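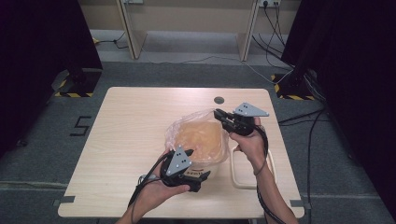

Search this site Enter keywords Go

The repairer who wouldn't sell me an umbrella

The shop is on the wrong side of Skakasby, down the steps past the bus depot, and it opens at ten unless it is raining, when it opens at eight. The owner agreed to talk to me on two conditions. I was not to print a name, because "then people telephone," and I was not to ask whether umbrellas are unlucky indoors. There are more than 500 of them indoors, most hanging by their handles from a length of old gas pipe, and the owner has had, all things considered, an average sort of life.

I had come with a broken one of my own, a black folding thing bought in a train station. It was taken from me, opened halfway, closed, and handed back.

"That isn't broken," the owner said. "That's finished. There's a difference, and the difference is rivets."

A proper umbrella, I learned over the next hour, is held together by joints that can be undone and done up again. A cheap one is pressed together by a machine in a single go, and when a rib snaps there is nothing to take hold of. "You'd have to repair the factory," the owner said, and put the kettle on.

The trade came by way of an aunt, who did zippers and handbags and took in umbrellas as a sideline in wet years. The aunt's view was that handbags paid the rent and umbrellas brought the conversation. The nephew - or niece, I have been asked to leave that open as well - kept the conversation and let the handbags go. I asked whether this had been wise.

"I have a very small car," was the answer.

Most of the work is ribs and tips. A rib costs the customer very little and takes 50 minutes if the steel behaves. Recovering a frame takes a whole day, and the cloth now comes from a supplier called Wultitex, which the owner talks about the way other people talk about a brother-in-law. The black is good. The navy is "a kind of black that's been told about navy." An order for bottle green came in last June and was, when unrolled, teal. It's still there, under the counter, waiting for somebody who wants a teal umbrella badly enough to admit it.

I wondered who still pays to have this done. Undertakers, it seems, who buy big and buy well and hate to replace anything. Golfers, who are rough with their things and surprised by it every time. People who have inherited one. "Those are the hard ones," the owner said. "They don't want it mended, they want it mended so it looks the way it did when he was holding it. So I leave the scratches on the handle. You'd be amazed how many people would polish that off."

Then there is the Belhaj, and here I have to explain that the Belhaj is a walking umbrella of the old school, with a one-piece stick and a frame heavy enough to hurt someone. The firm closed before I was born. Three are hanging at the back of the shop, and none is for sale. I offered anyway. The owner looked at my shoes for some time.

"You'd leave it on a bus," the owner said.

I said I had never left an umbrella on a bus. This was a lie, and it was treated as one. The lost property office is two doors up the hill and the two businesses are on good terms.
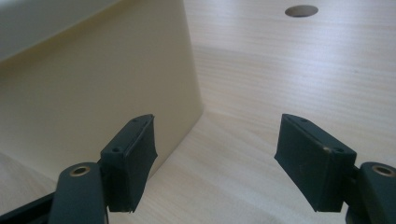 On wind

I had assumed that rain was the enemy. Rain is apparently nothing. "Rain is what it's for," the owner said. "It's wind, and it's people drying them shut."

You dry an umbrella open, in the bathtub if you have to, then close it, roll it and button the strap. You do not lean on it unless it was made to be leaned on. In a gust you point it into the wind and keep walking, and if you can't do that you put it down and get wet like an adult. I was told all this twice. The second time I was asked to repeat it.

The windproof kind with a vent in the top gets a grudging pass. Lostetti makes one that the owner has taken apart, put back together and described as "clever, ugly." It came in with a bent stem on a Tuesday and went home the same afternoon, which for this shop is close to reckless. My own folding umbrella was still on the counter at this point. Neither of us had mentioned it.

On retiring

There is no apprentice. A few have tried it, mostly in dry weather. One lasted until the first heavy week in fall, when 100 umbrellas came down the steps in three days and every owner wanted to stand and watch. "You can mend things or you can be looked at," the owner said. "Some people find they can't do both."

So what happens to the shop? A shrug, and another look at the gas pipe. The lease has 2 years left on it. After that there might be a table at home by the window, and a card in the lost property office for anyone who asks nicely.

It had started to rain while we were talking. I asked if I could borrow something to get back up the steps, and was told that the black one on the counter would probably last as far as the depot.

It lasted as far as lost property.

We use cookies to improve your visit. Accept all Manage settings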